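Speaker notes, "Nine Weeks of Teaching by Hand"
Radka Atanasov, Nellutura kitchens meetup
16 July 2021

Opening (don't rush this one, Radka)

Hi everybody. I run the prep floor at Nellutura, and I've been in food service long enough to have opinions about tongs. I'm the person who has to write the shift schedule after the automation people have gone home, so that's the talk you're getting. If you wanted the one with the math in it, Booker Ambrose is on after lunch and he's very good!

Quick show of hands: who has a robot at work right now? Who has been promised one? (Wait for the laugh. It'll be the second group.)

Where we started

We have two kitchens, Wudia and Udia. Yes, the names are confusing, yes, deliveries go to the wrong one. Between them we've got 60 people on the books, and a big chunk of every morning goes to fetching. Open the fridge, find the thing, take it out, put it in the bin, close the fridge, walk over, do it again. We wanted a pair of arms that could take over some of that fetching, and Haddad, the company we're working with, told us they'd need people to show the arms how.

I figured that meant engineers. It meant us.

Who does the teaching

So the way it works is that you hold a gripper in each hand and you do the job with them. They record, you work. Same moves over and over, with the food shifted a little each time, and somebody resets the shelf in between. Our people took turns at it in blocks of 2 hours, and I'll be straight with you, the first week there was a lot of grumbling, some of it mine.

Things I heard that week (read these fast):
"So I'm training my replacement."
"My wrists hurt."
"Why can't I just use my hands?"
"Does this pay the same?"

I want to stay on that first one for a minute because I answered it badly. I said "nobody's getting replaced" in a cheerful voice, and of course that made it worse. What I should have done was put it in writing, with hours, before anybody picked up a gripper. We did get there. Hours are guaranteed through the end of August next year and people who teach get a higher rate while they're doing it. If you take one thing back to your own boss, take that, and get it before the equipment arrives.

What it changed on the floor

Okay, the good stuff. The people who turned out to be great at this weren't the ones I'd have picked. My fast people were terrible! They grab, they toss, they catch the door with a hip, and you can't hip a door with a gripper in each hand (well, you can, but then the recording's no use). The slow, careful folks I'd been nagging for years were suddenly the experts. I had to go apologize to a couple of them, which was good for me.

Second thing: we started arguing about how the job should be done. Does the door go all the way open first? Do you take the front item or the one you want? We'd never had one way of doing it, we had as many ways as we had people. Now there's a sheet taped up, and new hires get it on day one, robot or no robot.

Third thing, less fun. It's lonely work. Regular prep is chatty, and this is you and a shelf. We put two people on every session now so there's someone to talk to, and the grumbling dropped right off.

(Picture goes up now. Give them a few seconds with it, then talk about the eggplant.)

Fridge practice on the small one. Everybody asks why we don't start with the walk-in, and the answer is reach. With a compact fridge you can have the door open and get at the shelf without stepping around. The eggplant is my favorite thing to teach with, smooth and round at one end, and you find out very quickly if you're squeezing lazy. Look at how close the gripper bodies are to everything, too. Your hand takes up a lot less room than that, so you end up planning your way in. 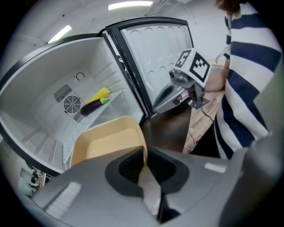 What I'd ask for next time

Lighter grippers, please. Cables that don't hang off the table where I can catch them with my apron. A real chair for whoever is resetting. And a say in which jobs get taught, because the fetching was a fair pick but the job my crew hates most is scrubbing the racks, and nobody from upstairs asked.

Haddad did listen on the breaks, I'll give them that. We went from one long stretch to a stop whenever you want one, and people came back less cranky.

If there's time

Tell the story about the mislabeled bins at Udia. Skip it if Booker is making the watch face at me.

Questions

Somebody will ask about money. Pay rates I can talk about, the contract I can't, send them to Booker. Somebody will ask if I'd do it again. Yes, with the paperwork first. Leave the sign-up sheet for kitchen visits by the coffee.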